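4.2 Loading room rates into Wasis

Rates are sent to booking channels through the Skoma connector. Set up all room types (section 3) before you begin. A property can hold up to 60 rate plans.

1. Open Rates, then Import. Select the season the file applies to.

2. Choose the rate file. The file must be in CSV format and contain no more than 4,000 rows. Larger files are rejected in full.

3. Match each column to a Wasis field. Room code, start date, end date and price are required. Minimum stay is optional.

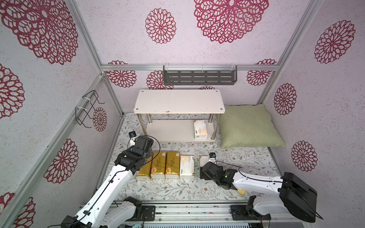
4. Click Check File. Rows with errors are listed by row number. Correct them in the original file and import it again - errors cannot be edited on this screen.

Note: Overlapping dates for the same room code count as an error, even if both rows have the same price.

5. Click Publish. The status changes from Draft to Queued, and then to Live when Skoma confirms receipt.

Caution: Publishing replaces all existing rates for the selected season. Export the current rates first if you may need to restore them.

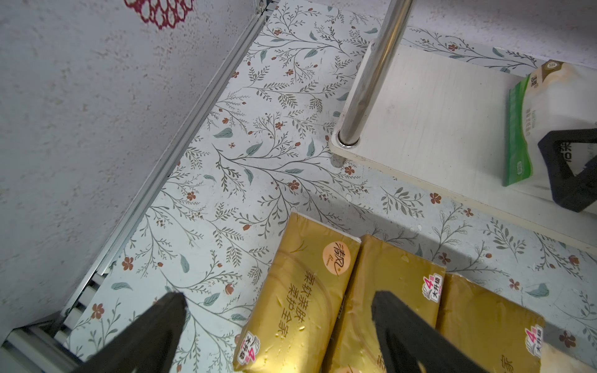 Rates already attached to confirmed bookings are not changed. Guests keep the price shown on their confirmation, including any taxes and resort fees listed there.

6. If the status stays at Queued for more than an hour, open Channels and click Resend. Error 172 means that the channel login has expired. Enter the login again before resending.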